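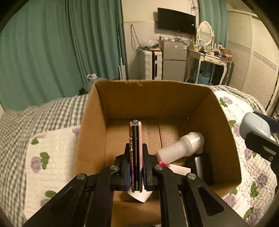 Skesomine Travel Pouch: two trips in and I'm a fan

I bought this little thing before a week away in July, mostly out of desperation. My old pouch was a freezer bag with a hole in it (don't judge) and every hotel check-in ended with me tipping cables onto the bed to find the one that fit. So when I spotted the Skesomine in a small shop called Illés, I picked it up, opened the zipper, and pretty much decided right there.

It opens flat like a book! I know plenty of pouches do this, but the hinge side on this one is soft enough that it stays open by itself, and that makes such a difference when you're hunting for a charger in the dark and trying not to wake anybody. There are 5 elastic loops on the left and a big mesh pocket on the right, with a second, skinnier pocket behind it that I use for SIM cards and the spare key.
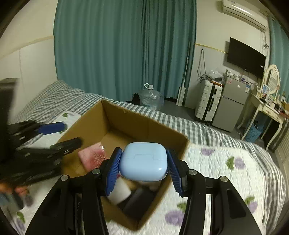
The loops are tight at first. Really tight, like I had to wiggle my thickest cable in with both hands, but after the first trip they'd eased up nicely and nothing has slid out since. The mesh pocket takes a wall plug, a power bank and a coiled cord, and it still zips without that awful bulge in the middle. Mine even went under the airplane seat jammed beneath a pair of hiking boots and came out looking fine.

I did compare it with the Drader, which a lot of people seem to love. It's a nice pouch, and the outside is tougher. But it has a stiff divider you can't take out, and it's 500 grams empty, which is a lot to carry around before you've packed a single thing. The Skesomine weighs 396 on my kitchen scale with all my stuff in it. Stostel makes one too, very pretty, but the zipper snagged on me twice in the store so I put it back.

Gripes? The zipper pull is tiny, and I've tied a loop of cord to mine so I can grab it with gloves on. The gray lining also shows every speck of lint. I'd love a bright color inside, and if they ever make one in yellow I'll be buying a second for the car.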